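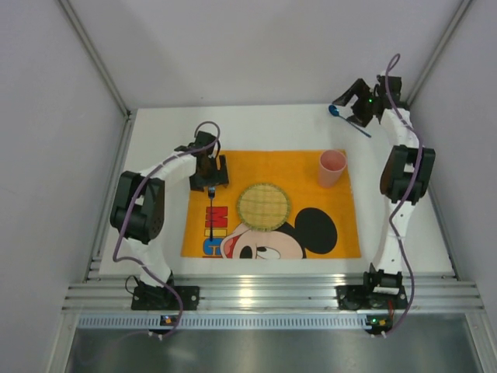 By Laine Kazlauskienė
January 31, 2018
Filed under: Kitchen, Reviews

I went through three trivets last year. One was cork and it crumbled, one was silicone and it smelled like a bike tire every time a hot pan touched it, and the third was a pretty tile my aunt brought home from a trip, which lasted until my son used it as a hockey puck. So when the Raptis bamboo set went on sale in October I bought it without thinking too hard, and I've been using it pretty much every night since.

You get two round ones, a big one and a small one, both woven, tied together with a bit of string. I paid 20 dollars at the Madlow in Brevville. They had them for a couple bucks less at the Drollumton store, but that's a long drive for a couple bucks and I had ice cream in the car.

First thing I did was put my Dutch oven on the big one straight from a 425 degree oven. No smoke, no smell, and the table underneath was barely warm when I felt it twenty minutes later. I've done that more times than I can remember now (we're a soup and stew house from fall until the snow melts) and there's one slightly darker ring in the middle where the pot sits. I kind of like it. My neighbor Hye-jin Koo has the same set and hers looks brand new, but she makes a lot more salad than I do.

They're light! That's good and bad. Good because my daughter can set the table with them and I don't worry about her toes. Bad because the small one slides. If you set a saucepan down a little crooked and then scoot it over, the trivet goes for a ride too. On a bare table I'd call it annoying. On a placemat or a tablecloth it's fine, there's enough grip that it stays where you put it, so that's what we do.

Washing. The tag says wipe with a damp cloth and I mostly obey. I did once leave the small one sitting in the sink under a colander overnight and it came out a bit wavy. I put it under a stack of cookbooks for two days and it went nearly flat again. Gravy is the real enemy, it gets down into the weave and you need an old toothbrush and some patience. Tomato sauce left a faint pink spot that I've given up on. Please don't put these in the dishwasher. Craig Farquharson from my supper club did, and his came apart at the rim.

What else... they hang nicely if you add your own loop, which they really should come with. I used kitchen twine and a darning needle and it took no time at all. They also make a decent stand for a plant pot, though I wouldn't leave a wet one on there for long.

Would I buy them again? Yes, and I'd get a second set for Thanksgiving, when every burner is going and there's never enough places to put things down. If you only use heavy cast iron and you drag it around a lot, I'd spend more and get something with rubber feet. Otherwise I'm happy. Four stars, with one off for the sliding and the missing loop.

Next up is the Raptis salad spinner, which Hye-jin has already told me she hates.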